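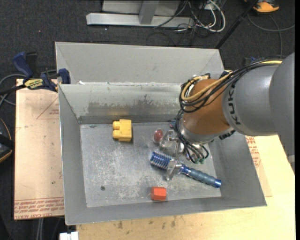

Issue 43, page 3

Cleaning a Round Hairbrush Without Ruining It
by Edileuza Portela

Most advice on this job wants to sell you something. I have tried the foaming sprays and the little rakes, and a comb with wide teeth does the same work. Set aside a quarter of an hour and find a pair of small scissors.

Start with the brush dry. A round brush like the blue one, with pale bristles all the way around the barrel, winds hair tight against the base, and water only mats it down. Slide the scissors under the hair and snip along the barrel, from the tip toward the handle, in 2 or 3 lines. Keep the blades flat. Then lift the hair out with the comb.

Next, fill a bowl with lukewarm water and a squirt of ordinary shampoo. You will read that baking soda is essential. I washed one brush with it and one without, and could not tell them apart afterward. Vinegar I would skip altogether.

Dip the bristles and swish. Do not leave the brush to soak, whatever the video said. Water creeps into the barrel and takes days to come out, and some handles have an end cap that will trap it too. Ribbed handles hold a surprising amount of grime; go along the grooves with an old toothbrush.

Rinse under the tap with the bristles pointing down. Shake it hard, then lay it on a towel and turn it over before bed. Skip the hair dryer, which can soften the glue.

Hryhorii Mykhailiuk wrote in October to say he puts his in the dishwasher. His came out fine, he says. I am not going to try it with mine.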